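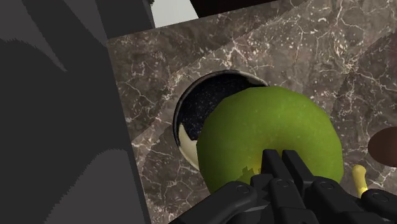

Eftychia Katsaros

Print this message | E-mail this message | 4 replies

March 2020

On the prep line list, Xenos wrote:
> Management says the Cevano arm will take over fruit and bowls at
> the Grundero kitchen from May. They've run the simulation 3,000
> times and it handles an apple fine. Up to 2,000 portions a shift,
> no jobs lost, people "move to higher value tasks." I don't see
> what there is to argue about.

I'd argue about "higher value tasks," for a start. I asked which ones and got a slide with the word "oversight" on it. Five of us do prep on that shift. If the arm picks up the apples, someone still has to wash them, cut them, wipe down the counter and stand there in case it stops. That last part is new work, and it isn't in anyone's job description or pay grade.
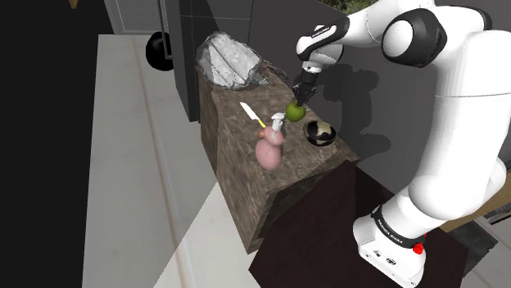 And 3,000 runs of what? A simulated apple doesn't come out of a crate with a soft side. Our counter has knives on it and a spray bottle somebody put down for a second — that's a normal morning. I want to know who clears the counter before the arm moves, and who gets written up when they didn't.

Zondley got the same pitch. A woman I know there now spends her shift watching a screen and can't leave it to help the others when orders pile up. She used to talk to people all day.

I'm not against trying it. Put the staffing plan in writing first, with hours and pay, and let the people on the line read it before May.

Eftychia

Message 151 in this thread | Share (0)
Contact the list owner | Back to top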